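The Desk Shelf Is Back, and It Wants Your Stapler

Small desks, raised shelves, and one long afternoon of moving things around

By Folasade Ibrahim

I have owned four desks since college and hated three. The fourth I sort of hated until last winter. Then I put a shelf on it.

Not a bookcase, not a hutch like your aunt had with the little doors. A shelf. One long dark ledge, up off the work surface, on posts. Stuff goes on top. Stuff goes under. That's it, that's the product.

And yet. Everybody working from the dining room this year seems to want one. The Stilberg shop downtown tells me they sold through their spring order before the boxes were off the truck. Helholm has a waiting list. Chu, the little workshop over on the river side that used to make only plant stands, makes pretty much only desk shelves now, and the plant stand people are mad.

So. What are we buying, and does it help?

Start With the Desk You Have

Mine is pale wood. Very pale, almost cream when the morning sun gets on it, and it has one round hole in the top for cords that I ignored for two years. Cords went over the back. Cords went over the side. One went under my coffee cup for most of a summer.

Measure first. I know. Everyone says measure first and then everyone orders the shelf at midnight off their phone. I did it too. The first one I bought was a full hand wider than the desk and hung out over the end like a diving board. Back it went, $200 worth of shelf in a box that no longer closed.

Things to write down before you order:

Width of the desk, at the back, where the shelf will actually sit.
Depth. A shallow desk plus a deep shelf equals no desk.
Where the cord hole is. Don't park a post on it.
Height of the tallest thing going underneath.
Where the window is. More on that in a sec.

Also the wall behind, if there's a radiator or a fat baseboard. Mine has a fat baseboard. The whole desk stands off the wall by a couple fingers and things drop down there. Pens mostly. A passport once.

The Case for Black Metal

I went in wanting wood on wood. Came out with black metal. The wood samples never matched, is the trouble. Pale next to slightly less pale looks like a mistake, and you'll see it every day. Black next to pale looks like you meant it.

Thin square tube is what to look for. It's stiff, it doesn't eat the desk, and the feet stay small. Round tube is fine but it's harder to get clips and hooks to sit straight. Flat bar looks great in the catalog and wobbles when you type.

Helholm's runs 644 millimeters on the short version and I wish more companys would just print the number on the front of the box like they do. Stilberg makes you go hunting for it in the fold-out.

Trays too. Some of these sets come with a shallow one that sits down low by the post, and I'd have told you it was filler. It's the piece I would miss most. Mail lands in it. Keys. The thing I need to sign. A shallow tray can't hide much, that's the charm, if it's full you can see it's full.

One gripe, dark trays show dust like nothing else on earth. Keep a cloth in the drawer.

What Goes Up Top

Less than you think. The temptation is to line it up end to end, like a spice rack, and then you've got a wall of junk at eye level all day instead of a pile of junk down by your elbow. Which I did, for a month, and got a headache.

Pick one bright thing. I mean it. A long dark shelf with one orange container on it looks better than the same shelf with nine tasteful gray ones. It gives your eye somewhere to go during calls.

Back to the window. If it's behind the shelf, whatever you stand up there gets lit from the back, and anything clear or white is going to glare. Fine at noon. Rough around four o'clock in January when the sun's low and aimed at your face. Slide the tall stuff over to the side, or lower the blind and quit being a hero about natural light.

Heavy things go over the posts. Middle of the span is for light things. Speakers, over the posts. Your big dictionary that you don't use but like having, over the posts. Card stock, tape, the orange cup, wherever. 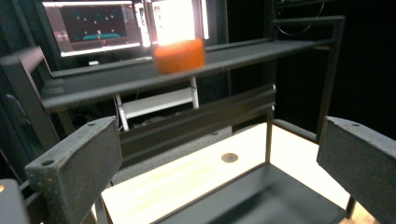
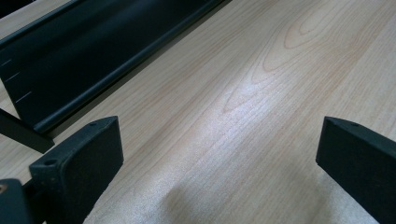
Pale wood, black metal, plenty of bare desktop between.

Grain, Glare and the Wipe-Down Question

A word on desktops because readers write in about this more than anything. Real wood, veneer, laminate. Which do I get?

Depends what you spill. I spill.

Solid wood is lovely and it marks. A sweating glass will leave a ring and you'll be sanding it out or learning to love it. Veneer behaves the same up top but you get fewer chances with the sandpaper, one if you're lucky. Laminate shrugs it off. Wipe, done, go back to your email. The good ones now have grain that's pretty convincing, those long arches stacked inside each other that people call cathedral grain. From the chair, I often can't tell. I've been doing this a while.

How to check in the store: look at the edge. On a solid board the lines on top carry on down over the side. On a print they stop. Or the edge has its own strip with its own lines going their own merry way. Then look for repeats. Same knot twice, same swirl twice, it's printed.

Finish matters more than either. Satin throws light back at you, and on a pale top under a window you get this white patch right where the paper goes. Matte is easier on the eyes. Matte also holds on to pencil smudges. Pick your problem. I picked smudges, my sister picked glare, we are both smug about it.

And grain direction. Long way across the desk reads wider. Front to back reads deeper and honestly a bit like a floor. When you're putting a shelf along the back, run the grain with it if you have any say in the matter.

Rails, Bars and Other Bits

Past the shelf there's a whole second aisle of add-ons, and here's where the money goes if you let it.

Angle rail, the L-shaped kind, is cheap and I like it a lot. Lay a length along the back of the desk and it stops pencils from rolling off into baseboard country. Black disappears under a black shelf. Get one with a rounded lip if you can find it, the raw edge kind will scratch the top first time you drag it. Felt dots underneath either way.

Some rails have measuring marks on the face. White ticks on black, easy to read. Handy if you wrap packages or sew or cut mats. If you don't do any of those, plain is cheaper and you won't sit there wondering why the marks don't line up with the end of the desk.

Clip-on hooks. Yes, two. One for headphones and one for the bag. After two it turns into a coat closet.

Under-shelf drawer. Skip. It hangs right where your hands want to be.

Lamp clamp. Only on the post, never on the ledge. The ledge tips.

The Cleledix Test

We had three sets in the office corner for a good stretch, Stilberg, Helholm and a newcomer called Cleledix that sells only through its own site. Put together by me, with a hex key and a sandwich.

Stilberg was fastest. Everything bagged by step. The finish is a bit shiny for my taste and shows fingers.

Helholm was the stiffest by a mile, you could stand a sewing machine up there. Instructions are all drawings and one of the drawings is backwards. Step with the long bolts, flip it in your head.

Cleledix, I wanted to hate it. Bad website. But the parts slot together before you tighten anything, so you can shift the whole business left or right once it's on the desk, and that saved me redoing it when I noticed a foot sitting half over the cord hole. Holds up to 3 monitors, they say. I tried two and a houseplant. Fine.

Chu doesn't lend out samples so I can't rank them. I've leaned on one in the showroom. It felt good. Make of that what you will.

A Few Days In

Live with it bare at first. Just the shelf, the tray, the desk. Work like normal and see what you reach for, then give that thing a spot. The stuff you never reached for can go in a box in the hall.

My stapler lives under the left end now. It used to live in the kitchen, don't ask. The cords go through the hole. I got the passport back too, with a coat hanger and a lot of dust, and it had expired.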